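FOR IMMEDIATE RELEASE, July

Flenen opens Tona play block range to shops

KUMSIDE - Tona blocks from Flenen, in stores this month. Small, solid, bright. First run of 1000 sets, boxed at our Kumside workshop. Distribution by Azimi.

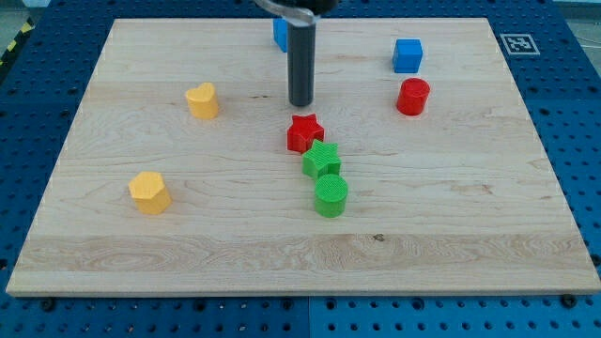
Tona is a set for tabletop play, ages 3 and up. Sorting, lining up, building. Shapes go beyond the usual square: a red star, a blue cube, a red cylinder that stands upright on its end. Works on any flat suface, a plain light wooden board is plenty. Refill packs to follow, 9 shapes each.

Trade orders open now, quote ref 2972. Samples on request, allow 8 working days. Retailers allready on the Azimi list need not re-register.

Ends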